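Test kitchen notebook, January, Wednesday

Frozen lemon custard, batch 2 – finally!! This one set up soft and scoopable straight out of the freezer, and I am so happy with it. Batch 1 was the brick, for anyone who missed it (Harvey bent a spoon).

What changed from last time: swapped half the sugar for honey, kept the yolks the same, and took the custard off the heat much earlier. I was cooking it until it looked thick in the pan, and it had already gone too far by then. Now I stop when it coats the spoon and a finger line holds. Strained it twice, chilled it overnight with the zest still in, then pulled the zest before churning. The smell when I took the lid off this morning was unreal.

Base as made:
300 g whole milk
cream to match
yolks, sugar and honey per the card on the Otwood fridge
zest of 2 big lemons, juice added cold at the very end
good pinch of salt

Juice goes in COLD. Dorottya added it warm in her side batch and got little grainy bits all through. Still tasted great, and she's going to bake the leftovers into a cake, which I fully support.

Churned in the Sawatzky, the small one. It was done sooner than I expected and I nearly let it go too long chatting with Bello about his pistachio paste (ask him for a taste, it's wonderful, he roasts the nuts darker than I'd dare).

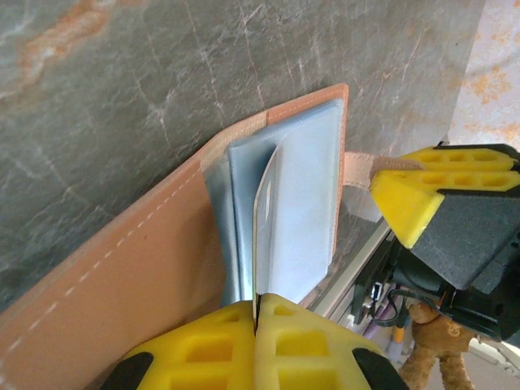

Tasting after lunch: Dušan wants it sharper, Sutrisno wants it exactly as it is, and I'm somewhere in the middle – maybe a little more zest and leave the juice alone. Everybody went back for seconds, even Harvey, who says he doesn't like lemon.

For batch 3: try the ginger crumb folded through in the last minute of churning. Crumb has to be frozen first or it goes soggy. Also want to see how the honey version holds up after a week, so please don't finish the tub on the bottom shelf! Label is in green marker.

Need more lemons, and somebody has the fine strainer.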